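Wragg to open second homeware shop in Stevov this March

Homeware maker Wragg will open its second shop in Stevov in March, creating seven jobs.

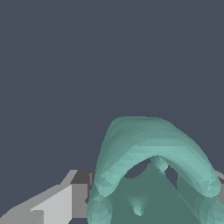 The shop, on the old Skurkero dairy site, covers 499 square metres over two floors. It will stock the full Pliketti range of kitchen and bathroom goods, with repairs taken in at the ground floor counter.

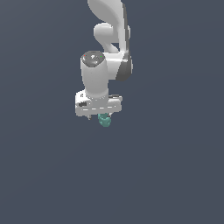

Computer-rendered view: white robotic arm on a plain background.

Opening hours will be 9am to 6pm, closed on Tuesday. Customers can bring back up to 3 worn items per visit for credit – this applies to Pliketti goods only.
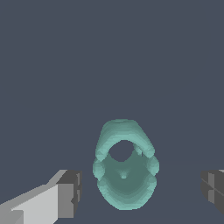 Computer-rendered view: teal object with a rounded arch.

Wragg's first shop now carries 871 product lines. Job details are available from either shop.

Ends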